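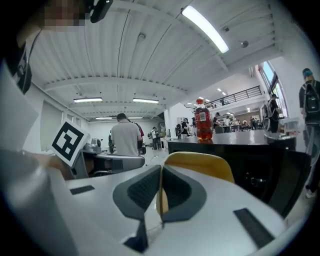
Senfgelbe Stuhllehne, links davon die Karte mit dem Schwarz-Weiß-Muster.

Werkstattbuch Glasur, Januar

Ofen kurz nach sieben aufgemacht, was zu früh war, aber die Neugier ist hier seit jeher der schlechteste Ofenmeister. Die Anzeige meinte noch 212 Grad. Klappe einen Spalt, gewartet, Kaffee, Klappe noch einen Spalt. Bei den Bechern aus der unteren Lage hat es daraufhin gepingt, ein sehr schöner, heller Ton. Wer ihn kennt, weiß, dass man danach Haarrisse zählt. Merken: unter hundert erst aufmachen. Steht so schon im Buch vom letzten Winter, mit Ausrufezeichen, in meiner Schrift.

Zur Sache. Versuch 103, matte Steinzeugglasur auf Bruvine-Basis, diesmal mit weniger Kreide und dem neuen Feldspat von Jääskeläinen. Gebrannt auf Kegel 6 im Braltari, Elektro, langsame Abkühlung von Hand nachgeregelt, weil der Regler die dritte Haltestufe weiterhin als Vorschlag auffasst.

Ansatz:
494 g Wasser auf die Trockenmischung, über Nacht stehen lassen, morgens gesiebt. Im Sieb blieb ein grauer Rest, der sich auch mit Gummispatel und gutem Zureden nicht durchreiben ließ. Ich halte ihn für Kaolinklümpchen. Weggewischt und nicht gewogen, damit ist die Rezeptur strenggenommen eine andere als die, die oben auf dem Eimer steht. Beim nächsten Mal wiegen.

Auftrag: getaucht, einmal kurz, einmal lang. Kurz heißt bei mir ein Atemzug, lang heißt, bis mir auffällt, dass ich noch tauche. Die Plättchen aus Brusutik-Masse saugen deutlich stärker als die alten. Der lange Auftrag war nach dem Trocknen so dick, dass er an der Kante schon vor dem Brand Risse hatte. Trotzdem reingestellt. Ein Versuch, den man vorher aussortiert, sagt einem nichts, und außerdem war der Platz auf der Platte übrig.

Ergebnis oben im Ofen:
Kurz getaucht sehr ordentlich. Seidenmatt, warmes Grau, über den Kanten bricht sie ins Bräunliche. Fühlt sich an wie ein Kieselstein, also wie das, was wir seit dem Herbst wollten. Fingernagelprobe gut, Bleistiftstrich geht mit dem Daumen wieder weg. Messerprobe steht aus, das Besteck ist in der Spülmaschine.

Lang getaucht: abgerollt. Glasur hat sich zu dicken Inseln zusammengezogen, dazwischen der nackte Scherben. Sieht aus wie eine Landkarte mit umstrittenen Grenzen. Es gibt Leute, die verkaufen so etwas als Flechtenglasur und nehmen das Doppelte dafür. Wir schreiben es vorerst unter Fehler.

Ergebnis unten im Ofen:
Gleiche Glasur, gleiches Tauchen, glänzend. Richtig glänzend, wie Badezimmer. Der Kegel unten steht auch deutlich gerader als der oben, was zum Glanz nicht recht passt. Meine Theorie wäre, dass es unten schneller abkühlt und die Kristalle, die das Matte machen, keine Zeit bekommen. Dagegen spricht, dass ich diese Theorie schon bei Versuchen hatte, bei denen es am Ende der falsche Eimer war. Den Eimer habe ich kontrolliert. Er ist es diesmal nicht, glaube ich.

Die Becher:
Haarrisse innen, außen keine zu sehen. Mit Tusche eingerieben und abgewischt, danach waren sie sehr gut zu sehen. Ob das nun mein Spalt in der Klappe war oder die Spannung zwischen Brusutik und Glasur, lässt sich aus einem einzigen Brand nicht sagen. Zwei Becher kommen über Nacht ins Gefrierfach und dann unter heißes Wasser. Bitte nicht als Eisbecher verwenden, die Tusche ist nicht lebensmittelecht.

Zum Ofen selbst: Verbrauch laut Zähler ungefähr wie beim letzten Mal, also zu viel. Die mittlere Heizwendel hängt in der Rille etwas durch. Noch liegt sie nicht auf dem Stein. Ich habe sie mir lange angeschaut, davon wurde sie nicht gerader. Ersatz von Braltari ist angefragt. Die Antwort war automatisch und sehr freundlich.

Engobe auf den Platten erneuern. An zwei Stellen hat die abgerollte Glasur ihre Reise nach unten fortgesetzt und klebt jetzt fest wie eine Sehenswürdigkeit. Mit dem Schleifstein abnehmen, Brille aufsetzen, Maske auch. Der Schleifstein liegt wieder im Regal bei den Siebsätzen und bitte dort auch nach Gebrauch.

Nächster Brand:
Nur kurzer Auftrag. Gleiche Plättchen oben, Mitte und unten, auf der Rückseite mit Eisenoxid beschriftet statt mit Bleistift. Der Bleistift brennt nämlich weg, wie ich heute an einer kompletten Reihe anonymer Plättchen erneut feststellen durfte. Haltestufe beim Abkühlen verlängern und unten eine zusätzliche Platte einziehen, damit der Boden nicht so zieht. Siebrest trocknen und wiegen. Litergewicht messen, und zwar vor dem Tauchen.

Nachtrag, 16 Uhr: Messerprobe oben gemacht. Graue Striche, gehen mit Scheuermilch weg. Für Teller ist das grenzwertig, für Vasen egal. Der Eimer bleibt stehen, Deckel ist drauf, Etikett ist neu.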